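Budget week, December

Spent the morning with the cloth task running and the spreadsheet open next to it. 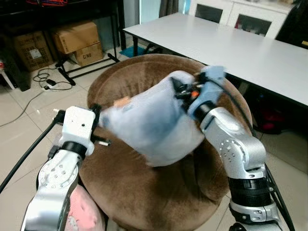
Kenta Fujimoto wants the list by the end of the month and I have been putting it off. He asked for one page: what we need, what we would like, what can wait until summer. I have four pages. Most of the afternoon went into cutting.

The big item is the second pair of arms. Flodness sent their quote yesterday and it is higher than the one from spring, partly freight and partly a new line called commissioning, which I take to mean a person comes and watches us plug it in. I wrote back and asked if we could drop that. No answer yet. Lead time is 10 weeks from the day they get the purchase order, so if Kenta signs in January we would have them in late March, and I would not plan any work on them before April. Last time customs added two weeks.

Mounir Ezzat thinks we should not buy a second pair at all. His argument is that the arms we have are idle too many hours of the day, and he is right about that. I went through the log to check. Over the last month we got good working hours on fewer than half the days. The rest was setup, calibration, swapping fingers, or one of us being out. He would sooner put the money into a half-time operator and spare parts. I said two stations would let us leave one set up for cloth and stop tearing everything down whenever we go back to boxes and bottles. We went back and forth on it over lunch and did not settle it. I have put both versions in the draft, his as option B, and Kenta can choose.

Gripper fingers. Cloth is hard on them, or more exactly the way we pinch cloth is hard on them, with the tips closing on nearly nothing all day. We have gone through 6 sets this year. Prasell sells them in packs of 2 and the price per pack is now 457. I asked about a discount for a larger order and the man on the phone said he would have to check, in the tone of someone who was not going to check. I put in four packs. Mounir wants to try printing our own tips and only buying the mechanism when it fails. I gave him a small line for filament and told him he has until February to show me a set that lasts.

Cables. I forgot them last year and had to pay for them out of the travel money. They run over the floor and get stepped on, and the connectors near the wrist take all the bending. Spare set for each arm, plus a floor cover, plus clips. The floor cover is cheap and I do not know why we never bought one.

Furniture. We are still working with whatever seat or table is at hand, which is fine for trying things, but for repeat work I want a stand with a height I can set and write down. Hollis has one with a locking column. I measured this afternoon and it would fit between the arms with room to spare. The tabletop is sold separately, which I only noticed on the second page of the order form. Put in one stand, one top.

Storage. More shelving, one unit. Things in boxes on the floor have a way of staying in boxes on the floor. Winia has the same kind of rack we use now, and they deliver. I would rather match what we have so the shelves can be swapped.

Not in the list: a better computer (can wait), the force sensors (want them, cannot defend them yet), and the service contract. I read the contract again tonight. It covers parts that have never failed on us and leaves out the grippers. I will set the same amount aside as a repair fund and see if Kenta lets it stand. He does not like lines without a supplier next to them.

One thing I want to remember for next year — ask for quotes in September. Everyone is slow in December, and the prices are only good for 30 days, so half of these will have run out by the time anyone signs.

Down to a page and a half at seven. Changed the font size and got it to one page plus two lines. Will look for the two lines tomorrow. Need to call Flodness before ten and ask about the commissioning charge again, and ask Mounir for the part numbers on the connectors. He has them written in his notebook and nowhere else.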